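1/ Moved the Mindden office off paper timesheets in April. Notes on rounding rules, for anyone running payroll at a small firm.

2/ Old rule: round each punch to the nearest 10 minutes. New rule: store the raw minute, round the weekly total once. Per-punch rounding errors add up, and they lean one way if people clock in early out of habit.
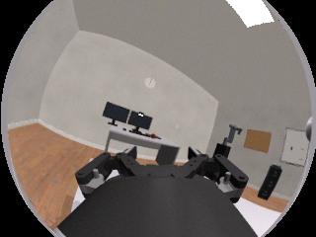 Two monitors, one wall clock.

3/ Clock drift matters more than the rounding. The Akville terminal ran 155 seconds fast against the server. Sync every terminal nightly and log the offset.

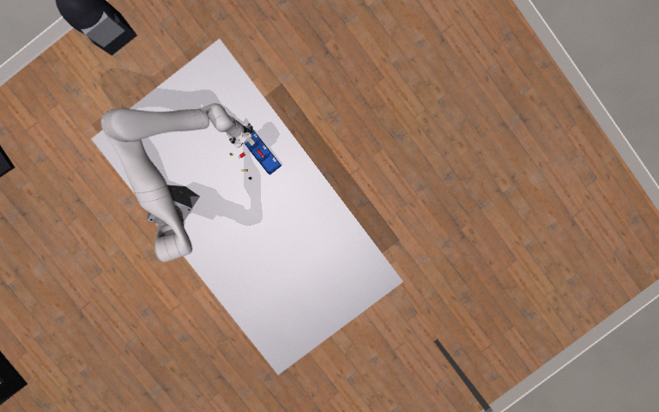

4/ BREAKS
Unpaid breaks need 2 punches. If one is missing, flag the record. Do not auto-fill – the Kaveck export does this by default and the setting is under Import, not Breaks.

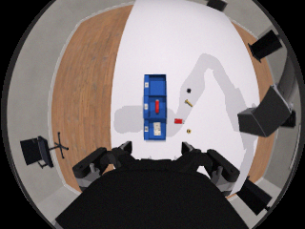
5/ CORRECTIONS
Never overwrite a punch. Add a new row with the editor's initials and a reason code, and keep the original.

6/ Night shifts: assign the whole shift to the date it starts. Kun splits at midnight unless told otherwise, so the daily overtime check

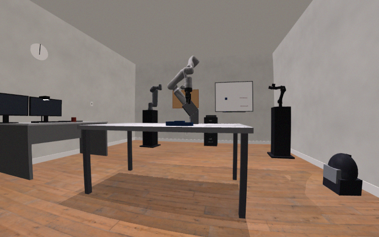 7/ will miss a long shift that crosses midnight. Total the hours first, then split for reporting if you have to.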